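Prutari Energy: Outage Planner, Flenodstead Station

Location: Flenodstead, on site
Contract: permanent, full time
Reports to: Réka Somogyi, Head of Outage Management
Start: August, or sooner if you can manage it

Every 18 months or so we take a running nuclear unit off the grid, open it up, refuel it, inspect what needs inspecting and put it back together. It's the best part of the job! We're looking for a planner who will help us get the next refueling outage right, from the first draft schedule through to the moment the breaker closes and we're making power again.

The station feeds the region day and night, and when a unit is down everyone from the control room to the grid operator wants to know when it's coming back. You'll be the person who can tell them.

What you'll be doing

You'll build and keep up the outage schedule with our mechanical, electrical and radiation protection teams. In the months beforehand that means a lot of walking over to people's desks (and workshops, and the turbine hall) to find out how long a job really takes and what has to be finished first. The schedule for the last outage held 1593 activities, and we expect the next one to be a little longer with the feedwater heater work added.

During the outage itself you'll work shifts. Handover is at 6:30, morning and evening, in the outage control center, and you'll present the critical path to the shift manager. Contractor numbers on site climb to about 1000 at the peak, so clear writing and a steady voice on the phone both count for a lot.
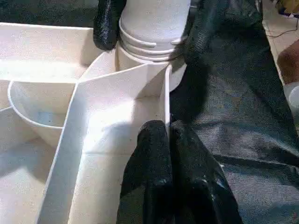

What we'd like you to bring

At least 5 years in planning or scheduling at a power plant, refinery, shipyard or other heavy industrial site. Nuclear experience is welcome but we can teach that part.
Good working knowledge of any major scheduling package.
The patience to ask the same question of three departments and sort out the different answers.
Willingness to work nights during outages.
You'll need to pass a background check and a medical before you get site access.

What you'll get

A paid training period alongside Tudor Sandu, our senior planner, who has seen more refuelings here than anyone else on the team. Relocation help if you're moving to the area, extra leave after each outage, and a place on the Rusu bus if you'd prefer not to drive.

How to apply

Send a resume and a cover letter of no more than 500 words to Eun-seong Son in recruitment. Tell us about one schedule that went wrong and what you did next. Interviews are held at the station and include a short tour, so wear flat, closed shoes.

Questions about the work itself can go to Réka, who is happy to talk by phone most afternoons after 2:00.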